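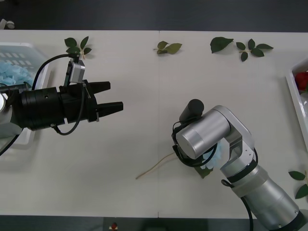

Kilian Grabner thinks I should drop the leader arms and go back to hand guiding for the flower task, at least for anything with a stem. His point is that you feel the stem through the arm when you push it around yourself, and with remote control you're going by eye the whole time. Fair enough, but my hands end up in every view when I guide both arms, so I'm staying with remote for now. (Kilian, you can have Thursday if you want to prove me wrong!)

July 12, 2022 – flower sorting demos, two arms

Target for this batch is 60 good demos. I got to 15 before lunch, then threw out 9 of those when I went through the replays – mostly me dithering over the stem for ages before closing. The policy copies dithering beautifully, we learned that in February.

Notes while I still remember them:

1. Move one arm at a time until the stem is held. I keep wanting to do both at once, and I'm not good enough at it yet.

2. Come down slowly with the fingers wide open and check the wrist view before squeezing. The main view is hopeless for judging depth on something as skinny as a rose stem.

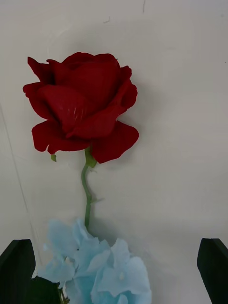
3. Leader arm gain. Liesl Hämmerli had it at 67 percent and I turned it down a bit this afternoon. Much calmer, though my shoulder is complaining from the bigger movements. Liesl, the old value is in the Brellesent config if you want it back.

4. If you fumble a grasp, let go cleanly and try again in the same demo. I'd like some recoveries in there. Two fumbles and I scrap it.

Still to do: rename the folders, ask Kilian about the lag on the left leader (it comes and goes), and find a lower chair.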